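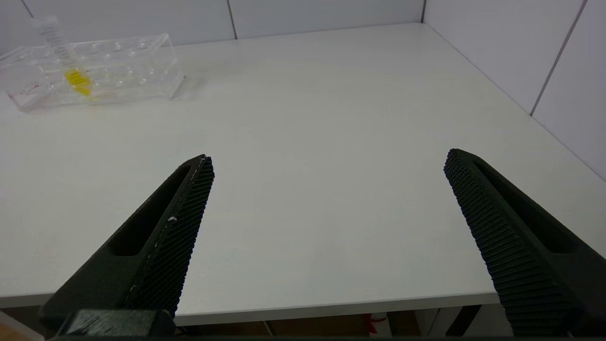

Wrist view, jaws open, rack at the back. Use with items 1 to 4.

Home | Checklists | Tooling | Archive | Contact

Pre-run software checklist, tube handling cell, Gretance lab
Revised 2020-09-13

1. Controller build matches the one on the sign-off sheet. PASS. Checked by hand. The Cakano dashboard said "up to date" on two different builds in August, so I no longer read it.

2. Open command gives a real open. PASS. Compare the wrist view with the reported width. The number alone is only what the driver believes.

3. Finger pads clean. COMMENT. White speck on the inner edge of the left finger. Wipe and look again before zeroing the force reading.

4. Rack pose from wrist camera. FAIL. 9 bad poses in 215 tries. Clear acrylic on a white table gives the detector very little to hold on to, and it still reports high confidence. I would like to see the confidence score mean something before anyone plans with it.

5. Planner keep-out zones. See below. 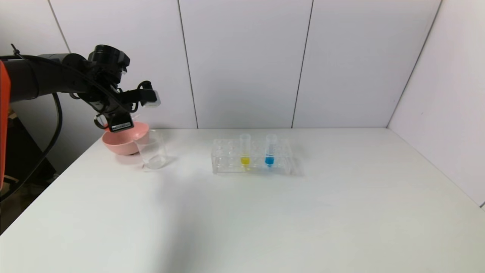 Keep-out zones are loaded from a file, and the planner trusts that file completely. Prindetti's release notes call this "scene aware." I would call it a list of boxes. Before you approve a path to the bowl, confirm that the glass beaker right beside it has its own box, with the spout included. The old file had the bowl and the rack and left out the glass. NOT APPROVED until the file is fixed.

6. Stop request during a planned move. PASS, 21 ms at worst. Measured at the controller, so don't quote it as stopping time for the arm.

7. Logs saved with camera time and joint time on one clock. FAIL. Enriquez sync tool drifts after a restart.

Comments (3)

tubewrangler: We get the same on item 4. A dark mat under the rack helped more than the new model did.

padlock77: Is item 7 fixed if you restart both machines?

Reply from author: Sometimes. I don't pass things for sometimes.

This site uses cookies. Accept | Settings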